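**Fil : notre projet de simulation au club de robotique, mois de janvier** 🎱

1/ Bonjour à tous. Comme promis, je raconte ici l'avancement de notre projet d'étudiants. Le sujet : apprendre à un bras simulé à casser un triangle de billard, puis à ranger les boules. Le français n'est pas ma première langue, merci de me corriger avec gentillesse.
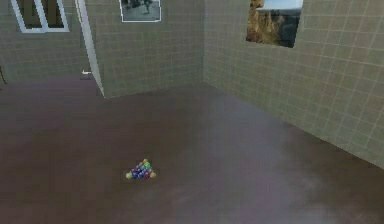
2/ Nous sommes quatre dans l'équipe. Moi, je m'occupe de la physique et du décor. Naveed Jatoi écrit le contrôleur. Les deux autres travaillent sur la perception et sur le rapport, que notre professeur veut lire avant la fin du mois.

3/ Le projet porte le nom de Jikia. Le simulateur s'appelle Pisley, c'est un outil maison que les étudiants de l'année passée nous ont laissé. Il est rapide, mais la documentation tient en une page, et cette page parle d'une version que personne dans le club ne possède plus.

4/ Première décision : pas de table. Tout le monde me demande pourquoi. Une table de billard, cela veut dire des bandes, des poches, un tapis avec son frottement particulier. Nous avons préféré poser les boules directement sur le sol et comprendre d'abord les contacts entre elles.

5/ Les contacts, parlons-en. Dans un triangle serré, chaque boule touche ses voisines dès le départ. Si on place les centres exactement à un diamètre de distance, l'arrondi numérique crée parfois une toute petite pénétration. Le solveur veut la corriger, et le triangle explose tout seul. Très joli, mais ce n'est pas une casse.

6/ J'ai perdu deux soirées entières sur ce problème. Ma solution du moment : je laisse un jeu minuscule entre les boules, puis je fais tourner la simulation 60 pas sans aucune force extérieure, à part la gravité. Si une boule a bougé plus que le seuil, l'épisode est refusé.

7/ Naveed n'aime pas cette méthode. Il dit que je cache le défaut au lieu de le réparer. Il a sans doute raison, mais il avait besoin d'un état initial stable pour le soir même, et maintenant il l'utilise tous les jours 🙂

8/ Le décor a provoqué encore plus de discussions que la physique. J'ai mis du carrelage sur les murs, une fenêtre, des cadres accrochés. Au début, c'était une pièce toute grise, et le réseau de perception y était excellent. Dès que nous avons changé les murs, il ne trouvait plus rien.

9/ Maintenant nous tirons au hasard les textures, la lumière et les images des cadres. Je garde quand même une pièce fixe pour comparer les résultats d'une semaine à l'autre. Les joints du carrelage sont trop flous à mon goût, il faudra que je prenne une texture de meilleure résolution.

10/ Question qu'on m'a posée en message privé : « Pourquoi un sol brillant ? » Parce que les reflets trompent la détection des boules claires, surtout les jaunes. Sur un sol mat, nous avions de très bons chiffres qui ne voulaient pas dire grand-chose.

11/ Côté contrôleur, nous avons 4 réglages à comparer : la vitesse de frappe, l'angle, la hauteur du contact et la raideur du poignet. Pour chaque combinaison, nous lançons 10 épisodes. C'est peu, je le sais. L'ordinateur du club est partagé avec le groupe Virk, qui entraîne son robot marcheur la nuit.

12/ Pour le moment, la raideur du poignet change beaucoup plus le résultat que je ne le pensais. Avec un poignet trop souple, l'outil glisse sur la boule de tête et le triangle s'ouvre d'un seul côté. Avec un poignet trop raide, le bras vibre après l'impact et la mesure de force devient illisible.

13/ Le rangement, c'est une autre histoire. Reformer un triangle dans le bon ordre demande de pousser des boules rondes qui ne veulent pas rester en place. Nous n'avons pas encore commencé sérieusement. Une piste est d'ajouter un cadre en forme de triangle, comme dans les vrais cafés.

14/ Après, si tout se passe bien, nous aimerions essayer sur Hedik, le petit bras du laboratoire. J'ai déjà prévenu l'équipe que le frottement réel ne sera pas celui de mon fichier de configuration. On m'a répondu « on verra », ce qui en français, j'ai appris, peut dire beaucoup de choses.

15/ Si quelqu'un a de l'expérience avec des empilements ou des ensembles de sphères en contact, je suis preneur de conseils. Surtout pour le coefficient de restitution : j'ai lu des valeurs très différentes selon les sources et je ne sais pas laquelle choisir.

16/ Je posterai les courbes de Naveed quand il aura accepté de mettre des légendes sur les axes. Bonne soirée à tous, je retourne à mes joints de carrelage.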